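Vurkilow Hand-Guide Kit
Teach your arm by doing the job yourself

Home > Teaching and teleoperation > Hand-guide kits

Some jobs are a pain to write down as code and dead easy to show. Picking up a sleeve is one of them. The Vurkilow kit lets you take hold of a leader handle, do the task the way you'd do it with your own fingers, and have the arm follow along and record every move. We've been using it in our own workshop since November and we still fight over whose turn it is!

The handle weighs very little and the trigger is the best part. Squeeze gently and the fingers close gently – you get a small push back when they meet something, so you learn to stop before you've bunched up half the cloth. Most people get a feel for it in one afternoon.

Cloth is where we've had the most fun. A soft grey garment never sits the same way twice, so you come in low with a finger on each side of a fold, line up, and close. Do that over and over from different starting positions and you build up a very useful set of demonstrations. 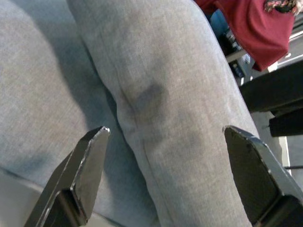
Keep your approach slow for the last little bit, then close in one smooth squeeze. If you muck it up, tap the thumb button and the take is thrown out on the spot, no hunting through files later. Good takes save themselves with the arm positions, trigger pressure and wrist video all lined up in time.

What's in the box
Leader handle with trigger and thumb button
Wrist camera and bracket
Pair of angled gripper fingers
3 m cable
Povari recording software, one seat

Details
Handle length: 116 mm
Onboard storage: 2,000 takes
Teaching modes: 3 (hand-guided, remote, and a mix of both)
Works with: Brirnuseo arms, all current models

The mixed mode deserves a plug. You push the arm into place by hand, then pick up the leader handle for the fiddly bit at the end. It's brilliant for laundry, cable work and anything else that flops.

Spare fingers and longer cables are on the accessories page. Orders placed before noon on Monday go out the same day from our Nicholas warehouse.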